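The Quiet Return of the Plain Cabinet Door

For most of the last century, the furniture shops of Caldale made one thing well: flat cabinet doors. They had no carving and no raised center, just a sheet of wood cut square and hung on two hinges. Then buyers wanted arches and beading, and the shops that could not change closed. By the time the Espinoza works shut its second building, the town had gone from 22 door makers to 2.

Orders started coming back in May of last year. The first big one was for a block of apartments in Sterurau, where the builder wanted 300 doors with no handles and no trim. The Espinoza works took the job and had to bring back retired workers to get through it.

A plain door is harder to make than it looks. Trim hides a lot. A gap at the corner of a molded door gets lost in the shadow, but on a flat door the eye goes straight to it. Wood also moves with the weather, and a wide panel with nothing around it can cup over one damp summer. The Caldale shops let their boards sit for 12 weeks before cutting, and they turn away stock that other mills would use.

Then there is the grain. On a long run of kitchen doors, customers now expect the lines to carry on from one door to the next. That means cutting the whole run from the same stack and keeping the pieces in order through sanding and finishing. One door dropped on the floor can spoil the set - there is no spare that matches.

Cost is the usual complaint. A matched set from Caldale costs more than a painted set from a big store, and the wait is longer.
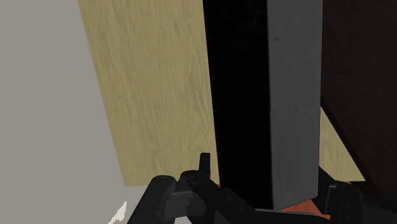

Buyers who do pay tend to keep their kitchens longer, according to the shops, and come back for repairs before they think about replacing anything. A flat door can be sanded and oiled again at home in an afternoon. Scratches go with the grain or they get rubbed out.

The newer of the two shops, Ano, has gone a step further and sells doors without any finish at all. Customers get a can of oil and a sheet of directions. Some send the doors back to be done properly, and the shop charges for that.

Both shops are booked through the winter. The Espinoza works has put its old saw back in use and is looking for a second building again, this time to rent.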